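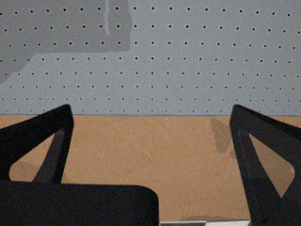

Backlund replied first, saying the spacing of the hooks was the wrong place to start and that the furring behind the panel should be settled before anything else.

Pegboard behind a bench: how much gap, and will it carry the load?

I am putting a run of pegboard on the wall behind my bench. The wall is drywall over wood studs. The panels are hardboard, bought as Duketti garage board, and the sheet that came with them gives no fastening schedule. My first panel went up in January, screwed straight to the drywall. The hooks would not seat in most of the holes, and the ones I forced in sit at an angle and fall out when I lift a tool off.

I want to take it down and do it again. Do I need strips behind the whole panel or only at the edges? The heaviest things going on it are a bar clamp set and a cordless drill.

Posted Thursday, February 13, 2020

Backlund

Strips, and screw them to the studs. The bent leg of the hook has to rotate up behind the board, and with the panel flat on drywall it has no room to do that. Common 1x2 furring gives 3/4 inch, enough for both 1/8 inch and 1/4 inch hooks.

Order of work:

Find the studs and mark them above and below the panel area. Run one horizontal strip along the top edge, one along the bottom, and more in between at 16 inches. Fasten each strip at every stud it crosses with a 2 1/2 inch screw. Drive the screws flush so the heads don't hold the panel off. Then fix the board to the strips with pan head screws and a washer. Do not use countersunk screws in hardboard. They crush the face and pull through later.

A strip blocks the row of holes in front of it. Hold the panel in place and mark through the holes before you fasten the strips, then shift each one so it falls between two rows where you can. On one inch spacing a 1x2 will cover at least one row whatever you do. Put the covered row at a height you would not hang from anyway.

The clamps will be the problem, not the drill. I had 6 bar clamps on one pair of hooks and the holes went oval. Spread them out or put them on a wood rack screwed to a stud.

Plunach

just use spacers behind the screws, I cut mine from pipe. Has held for 2 years. No strips

Trurix

Spacers work on a small panel. On a full sheet the board bows between fasteners and pushes back when you insert a hook, so I agree with the strips for this one.

Two additions. Check which board you have before buying hooks. Quarter inch board usually has 1/4 inch holes, and 1/8 inch hooks will go in but droop. The thin board usually has 3/16 inch holes and takes only the small hooks.

Second, leave clearance at the bench. If the lower edge of the panel sits directly on the top, it picks up glue and water and the edge swells. Mine is raised 2 inches with a plain backsplash board below it, and the bottom row stays usable.

If the garage is unheated, put a coat of paint on both faces before mounting. Use a foam roller with little paint on it or the holes will fill. I cleared 100 of them with a nail before I switched rollers.

As for the load, I have not found a rating for any panel that states the fastener spacing along with it, so I would ignore the number on the label and put the heavy items close to a strip.

Related items

Hook legs too loose in 1/4 inch board
Finding studs behind double drywall
Hardboard or steel panels for a damp garage
French cleats over existing furring
Screw length for 1x2 strips on plaster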